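Einen Jahresrückblick schreiben und daraus das neue Jahr planen

Stand: 2019-12-31

Diese Anleitung beschreibt, wie man an einem Nachmittag das vergangene Jahr durchgeht und daraus einen brauchbaren Plan für das nächste macht. Sie richtet sich an Leute, die mit Vorsätzen schlechte Erfahrungen gemacht haben und trotzdem nicht ganz ohne Richtung ins neue Jahr gehen wollen. Ich mache es seit mehreren Jahren so und habe die Schritte jedes Mal ein wenig gekürzt.

Was man braucht

Ein Heft oder ein paar lose Blätter
Einen Stift, der nicht schmiert
Den Kalender des vergangenen Jahres, auf Papier oder im Telefon
Drei bis vier Stunden ohne Verabredung
Eine Uhr oder einen Küchenwecker

Von Hand zu schreiben ist langsamer, und für diesen Zweck ist das gut. Wer lieber tippt, kann tippen. Dann sollte aber nur das Schreibprogramm offen sein und sonst nichts.

Der Ort

Am eigenen Schreibtisch liegt meistens noch Arbeit. Besser geht es am Küchentisch, in einer Bücherei oder auswärts. Ich fahre dafür zwischen den Jahren für zwei Nächte nach Emberg und nehme ein einfaches Zimmer. Eine Reise ist nicht nötig, ein anderer Stuhl als sonst reicht auch. Ein Jahr lang habe ich es im Zug nach Stedville versucht, das ging schlecht, weil ich ständig aus dem Fenster gesehen habe.

Das Mobiltelefon wird nach Schritt 1 ausgeschaltet. Stumm schalten genügt erfahrungsgemäß nicht. Wer erreichbar sein muss, gibt einer einzigen Person eine Festnetznummer und bittet darum, nur im Notfall anzurufen.

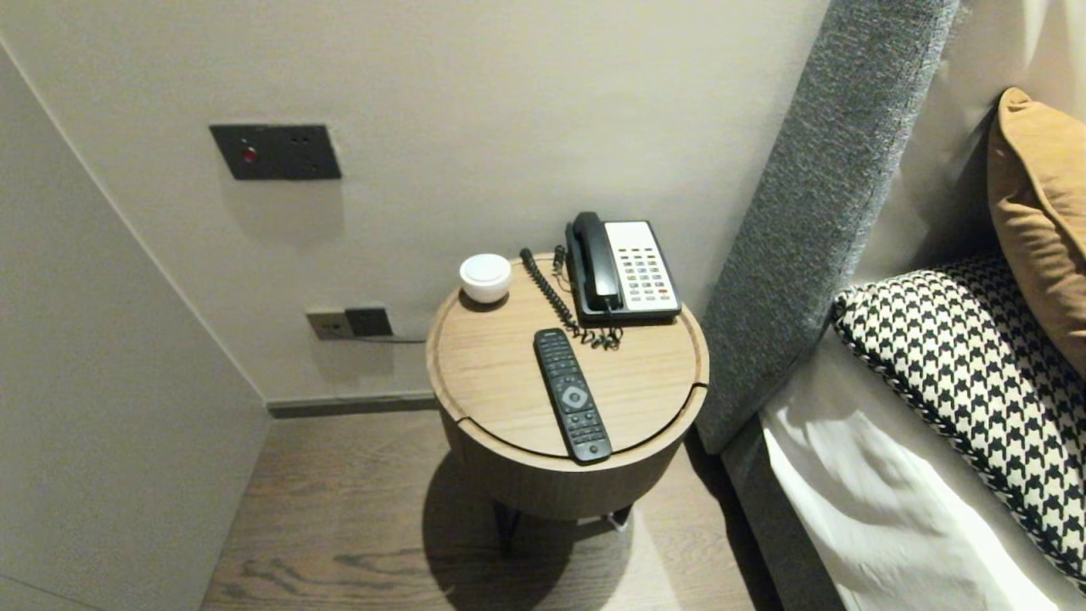 Telefon mit Schnur auf dem runden Tisch neben dem Bett.

Wer mit Familie wohnt, spricht den Nachmittag vorher ab. Eine klare Zeitangabe hilft, also zum Beispiel von zwei bis halb sechs. Danach ist man wieder für alle da, auch wenn man nicht fertig geworden ist. Der Rest lässt sich am nächsten Tag nachholen.

Schritt 1: Den Kalender durchgehen

Blättern Sie den Kalender Monat für Monat durch und notieren Sie zu jedem Monat, was Ihnen auffällt. Stichworte genügen. Es geht um Ereignisse, Begegnungen, Krankheiten, Reisen, Anschaffungen, Streit, Gelesenes. Bewertet wird noch nichts.

Stellen Sie den Wecker auf 30 Minuten. Wenn er klingelt und Sie erst im Juni sind, stellen Sie ihn noch einmal. Mehr Zeit sollte dieser Schritt nicht bekommen, sonst bleibt man an alten Terminen hängen.

Bei Monaten, zu denen im Kalender fast nichts steht, helfen Fotos oder Kontoauszüge. Ich hatte einmal einen völlig leeren Monat und habe erst an den Abbuchungen gesehen, dass ich in der Zeit mehrmals in der Woche schwimmen war. Das war mir komplett entfallen und gehörte dann doch zu den besseren Wochen des Jahres.

Ist der Kalender im Telefon, schreiben Sie die Stichworte trotzdem aufs Papier und legen das Gerät danach weg. Ab jetzt wird nur noch mit den eigenen Notizen gearbeitet.

Schritt 2: Zeichen setzen

Gehen Sie die Liste noch einmal durch und setzen Sie vor jedes Stichwort eines von drei Zeichen:

Plus: hat mir Kraft gegeben oder Freude gemacht
Minus: hat mich Kraft gekostet
Kreis: weder noch, oder ich weiß es nicht

Entscheiden Sie schnell. Manches bekommt ein Plus und ein Minus, ein Umzug zum Beispiel. Dann schreiben Sie eben beide hin. Unangenehm ist es, wenn etwas ein Minus bekommt, das eigentlich ein Plus haben müsste, etwa ein Besuch bei Freunden oder ein Hobby, für das man viel Geld ausgegeben hat. Lassen Sie das Minus stehen. Es liest außer Ihnen keiner.

Danach kommt eine Pause von einer Viertelstunde. Aufstehen, Tee kochen, einmal um den Block gehen.

Schritt 3: Muster suchen

Nehmen Sie ein neues Blatt und ziehen Sie in der Mitte einen senkrechten Strich. Links kommen alle Plus-Stichworte hin, rechts alle mit Minus. Die Kreise bleiben weg.

Lesen Sie beide Spalten langsam durch und beantworten Sie schriftlich diese Fragen:

Was kommt links mehrmals vor?
Was kommt rechts mehrmals vor?
Welche Menschen stehen links?
Was davon habe ich selbst angestoßen, und was ist mir passiert?
Was fehlt ganz, obwohl ich es für wichtig halte?

Die letzte Frage bringt bei mir am meisten. In einem Jahr stand nirgends Musik, weder links noch rechts, obwohl ich jedem erzählt habe, dass ich Gitarre spiele. Das Instrument hatte ich seit dem Frühjahr nicht angefasst.

Zwei oder drei Sätze pro Frage reichen. Wenn zu einer Frage nichts kommt, gehen Sie zur nächsten.

Schritt 4: Ein Satz für das alte Jahr

Schreiben Sie einen einzigen Satz, der das Jahr beschreibt. Er darf holprig sein. Einer von meinen lautete: Ich habe viel angefangen und im Herbst das meiste davon wieder abgesagt. Ein anderer: Es war ein ruhiges Jahr, und ich habe das zu spät gemerkt.

Der Satz kommt auf die erste Seite des Heftes. Wer die Hefte aufhebt, kann diese Sätze nach ein paar Jahren nacheinander lesen. Bei mir ist in den ersten Heften dreimal fast derselbe Satz gestanden, danach habe ich die Stelle gewechselt.

Schritt 5: Von den Spalten zum Plan

Jetzt geht es um das neue Jahr. Suchen Sie aus der linken Spalte höchstens drei Dinge aus, von denen Sie mehr haben möchten. Aus der rechten Spalte suchen Sie eines aus, das aufhören oder kleiner werden soll. Mehr nicht. Wer fünf oder sechs Dinge gleichzeitig ändern will, hat im Februar meistens alle vergessen.

Schreiben Sie zu jedem Punkt auf:

Was genau will ich tun?
An welchem Tag oder bei welcher Gelegenheit?
Was ist der kleinste Anfang?

Ein Beispiel. In der linken Spalte steht mehrmals Wandern. Der Punkt heißt dann: Am ersten Wochenende im Monat gehe ich wandern, auch bei schlechtem Wetter, auch allein. Der kleinste Anfang ist, die zwölf Termine noch heute in den Kalender einzutragen. Mehr Bewegung wäre als Punkt zu ungenau.

Ein Beispiel für rechts. Dort stehen viele Abende, an denen man aus Höflichkeit zugesagt hat. Der Punkt heißt dann: Ich sage auf Einladungen erst am nächsten Tag zu oder ab. Der kleinste Anfang ist ein Antwortsatz, den man sich vorher zurechtlegt.

Wer gerne mit Zahlen arbeitet, kann das tun, sollte aber bei einer Zahl pro Punkt bleiben. Ich habe in einem Jahr jede gelesene Seite aufgeschrieben und bin bis zum Frühling auf 1094 gekommen. Dann hatte ich keine Lust mehr auf die Liste und leider auch nicht mehr auf die Bücher. Seitdem schreibe ich nur noch die Titel auf.

Schritt 6: Die Wunschliste

Dieser Schritt ist freiwillig. Stellen Sie den Wecker auf zehn Minuten und schreiben Sie ohne Unterbrechung auf, was Sie irgendwann einmal machen, sehen oder lernen möchten. Große und kleine Wünsche durcheinander. Bei mir waren es beim letzten Mal 37 Einträge, darunter Brot ohne Hefe backen, einmal mit dem Nachtzug fahren und eine Rede halten, ohne abzulesen.

Aus dieser Liste wird ein einziger Wunsch ausgewählt und in den Plan übernommen, am besten einer, der wenig kostet. Der Rest bleibt stehen. Im nächsten Jahr schreibt man die Liste neu, ohne in die alte zu sehen, und vergleicht erst hinterher. Wünsche, die zwei- oder dreimal von selbst wiederkommen, sind wahrscheinlich ernst gemeint.

Schritt 7: Termine für die Durchsicht

Ein Plan, den man nicht wieder ansieht, ist nach kurzer Zeit weg. Tragen Sie deshalb gleich ein:

Am Monatsende: 5 Minuten, nur den Plan lesen
Im Juni: eine Stunde, Plan lesen und ändern
Zwischen den Jahren: wieder der ganze Nachmittag

Der Termin im Juni ist der wichtigste. Dann ist genug Zeit vergangen, um zu sehen, was im Alltag Platz hat. Streichen ist erlaubt. Wenn ein Punkt bis dahin gar nicht vorgekommen ist, fragen Sie sich, ob Sie ihn wirklich wollten oder ob er nur gut klang. Für einen gestrichenen Punkt muss kein neuer her.

Für die Termine genügt jeder Kalender. Ich verwende seit einiger Zeit den Wochenplaner Uluner, weil dort auf jeder Seite unten ein freies Feld ist. Davor hatte ich ein kariertes Schulheft, das ging genauso.

Häufige Schwierigkeiten

Es war ein schlechtes Jahr. Nach einer Trennung, einem Todesfall oder langer Krankheit kann der Rückblick zu viel sein. Dann lassen Sie die Schritte 1 bis 3 weg und machen nur die Wunschliste, oder Sie verschieben alles auf das Frühjahr. Das Datum hat keine besondere Bedeutung.

Die linke Spalte bleibt fast leer. Meistens fehlen die kleinen Dinge. Gehen Sie einen gewöhnlichen Tag von morgens bis abends durch und schreiben Sie auf, was daran angenehm war. Der erste Kaffee zählt, der Heimweg zu Fuß auch. Bleibt die Spalte über lange Zeit leer und geht es Ihnen dabei schlecht, ist ein Gespräch in der Hausarztpraxis sinnvoller als ein Jahresplan.

Man will es zu zweit machen. Das geht gut, wenn beide die Schritte 1 bis 4 getrennt machen und sich erst danach zusammensetzen. Jeder liest nur vor, was er vorlesen möchte. Über die Zeichen des anderen wird nicht verhandelt.

Der Plan sieht langweilig aus. Das ist in Ordnung - meine besten Jahre hatten ziemlich langweilige Pläne.

Man hat im Januar schon den ersten Monatstermin verpasst. Einfach am nächsten weitermachen und nichts nachholen.

Kurzfassung zum Abschreiben

1. Kalender durchgehen, Stichworte notieren
2. Plus, Minus oder Kreis davor setzen
3. Zwei Spalten anlegen, Fragen beantworten
4. Einen Satz über das Jahr schreiben
5. Drei Dinge mehr, eines weniger
6. Wunschliste, einen Wunsch übernehmen
7. Termine eintragen

Das Heft kommt danach an einen Platz, an dem man es am Monatsende wiederfindet. Meins liegt bei den Kochbüchern.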